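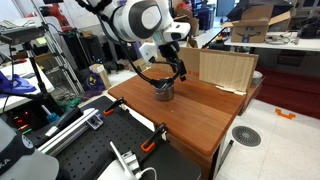 About Jeltham

Home What we do The floor Data Jobs Contact

We collect examples. Arm picks up a cup, arm puts down a cup, somebody saves the run and does it again. Then a model learns from all of it, or doesn't, and we find out why. Pretty much the whole company in one paragraph.

Started in a rented unit with 2 arms and a lot of cardboard. Still have a lot of cardboard. Moved since then, tile floor now, more tables, better power. The work is the same. A person guides the arm through a small everyday task, we record the joint angles, the gripper, the camera views and a line of plain text saying what the task was. One recording = one episode. A normal order is 1,000 episodes of one task, and people are always suprised how long that takes to do well.

What we do

Pick and place, mostly. Cups, cloths, boxes, hand tools. Also pouring, stacking, opening and closing things, wiping. If it fits on a table and won't hurt anyone we will probably say yes. No knives, no glass, no liquids near the electronics – we tried, once, for a customer who asked nicely.

Our main collection is called Strand. Single arm, tabletop, short episodes. Each one gets watched start to finish by someone who did not record it. Bad grasps stay in if the operator recovers from them, and get a tag. Customers used to ask us to cut them, now they ask for more. A policy that has only seen clean grasps has no idea what to do when the cup tips.

Terkis is the newer one. Longer tasks, with several steps chained together, and the operator says each step out loud as they go. Slower and costs more. Roughly a third of Terkis episodes get thrown out on review and we're fine with that number for now.

The recording software is ours too, it's called Celov. Runs on the machine next to the table, keeps the camera streams lined up with the arm and complains loudly when they drift. It isn't pretty. We license it to labs that would rather collect their own data, ask for the setup sheet.

How we work

Operators do 2 hours at a station then swap. Tired hands make lazy data, you can see it in the curves by mid afternoon. Everyone rotates, including the people who write the code. Before every session: check the e-stop, check the clamps, check that the cables have slack through the full reach. Then 3 throwaway runs before anything is saved.

We move stuff on purpose. Cup a bit left, cup near the edge, different background, different light. The tables don't match and that's good. A model trained on one spotless white bench tends to fall over the first time it meets a wood one. Every change goes in the session log, so you can split the set by object, table, background or operator.

Labels are written by people, in normal sentences. "Pick up the metal cup." Not a code number.

What you get

Raw streams plus a cleaned version, the calibration files, the session log and a short note on what went wrong that week. Something always did. Files go out in whatever format your training code reads, within reason. Your custom tasks stay yours and we don't fold them into Strand or Terkis unless you tell us in writing its ok.

Working with us

Send a short email: the task, the objects, which arm and gripper you use, how many episodes. A video on your phone of somebody doing the task by hand helps a lot more than a long spec. We do a small pilot set first, you train on it, we talk, then the big order. October is usually booked up early so ask before the summer ends.

Hiring operators most of the year. No robotics background needed, steady hands and patience. Ex kitchen staff have been great at this. See Jobs.

Visits by arrangement, mornings are best, the stations are all running by 9.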